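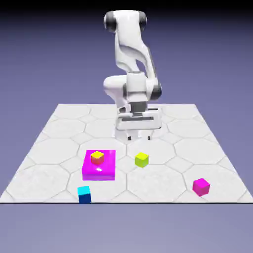
Quiénes somos

Soomro es una escuela de buenas prácticas en robótica. Enseñamos a escribir normas, a leerlas y, cuando hay suerte, a cumplirlas. No fabricamos brazos, no vendemos pinzas y no tenemos ningún producto revolucionario que presentarle. Si ha llegado hasta aquí buscando uno, el buscador le debe una disculpa.

Empezamos dando cursos de seguridad en planta a técnicos de mantenimiento, gente con poca paciencia y muchas anécdotas. De aquellas clases salió la idea que todavía nos da de comer: casi todos los sustos en una celda robotizada empiezan con una frase que alguien dio por sabida. «El robot ya está parado», por ejemplo. ¿Parado cómo? ¿Con los frenos echados, en pausa o pensándoselo?

Qué hacemos

Nuestro trabajo gira en torno al Cuaderno Rollodmont, un conjunto de 166 reglas para tareas de manipulación: coger, apilar, mover y soltar cosas. El nombre suena a marca de queso y ya es tarde para cambiarlo. El Cuaderno no sustituye a la normativa legal ni lo pretende; se ocupa de lo que la normativa deja a criterio del usuario, que es bastante.

Lo ensayamos todo primero en simulación. Un brazo, un suelo embaldosado, una caja y cuatro cubos de colores dan para más discusiones de las que uno imaginaría. Qué se considera un cubo apilado. A qué altura puede esperar la pinza abierta sobre el suelo. Si un objeto pegado al borde de la plataforma cuenta como alcanzable o como accidente en trámite. Tenemos regla para las tres cosas, y la del borde va por su cuarta redacción.

Claketti es el programa con el que comprobamos los ensayos. Lee el registro de cada ejecución, lo compara con el Cuaderno y devuelve una lista de incumplimientos en un tono que varios alumnos han calificado de innecesario. Hemos suavizado los mensajes. Las faltas las sigue encontrando igual.

Cómo trabajamos

Estas son las costumbres de la casa:

Cada regla lleva escrito el motivo. Si al revisarla el motivo ya no convence, la regla se retira, por mucho cariño que le tengamos.

La posición inicial de los objetos se anota antes de ejecutar nada. «Más o menos en el medio» no es una posición.

Los ensayos fallidos se guardan con los demás y se etiquetan igual de bien. Al principio costó: la carpeta de los éxitos tenía nombres preciosos y la otra se llamaba «varios».

Un resultado en simulación se presenta como resultado en simulación, también en las diapositivas, también cuando el cliente tiene prisa.

Los límites de velocidad y de fuerza los fija una persona con nombre y firma. «Venía así de fábrica» no se acepta como firma.

Dónde se nos puede encontrar

La escuela ocupa la planta baja del edificio Romell, una antigua imprenta con buena luz y una calefacción de carácter independiente. El aula grande tiene 26 plazas y ahí se dan los cursos presenciales. Por ella han pasado ya casi 900 alumnos, entre integradores, responsables de prevención, docentes de formación profesional y un grupo de abogados que hizo las mejores preguntas y dejó las peores notas de café en las mesas.

El curso básico dura 3 días. El primero se dedica a leer, el segundo a ensayar en simulación y el tercero a reescribir lo que el primer día parecía clarísimo. También impartimos cursos en las instalaciones del cliente, con la condición de que podamos ver la celda antes de firmar el temario.

Lo que no hacemos

No certificamos máquinas. No emitimos sellos, pegatinas ni diplomas enmarcados para la recepción. Tampoco redactamos procedimientos que luego nadie de la empresa vaya a leer; nos lo han pedido, con presupuesto y todo, y contestamos ofreciendo una plaza en el curso.

El Cuaderno se revisa una vez al año, en diciembre. Cualquier antiguo alumno puede proponer cambios por escrito, y las propuestas rechazadas se publican junto a las aceptadas con su respuesta correspondiente. Para pedir plaza o discutirnos una regla, el formulario de contacto es el mismo. Indique, por favor, el número de regla.

Última actualización de esta página: 21 de abril de 2024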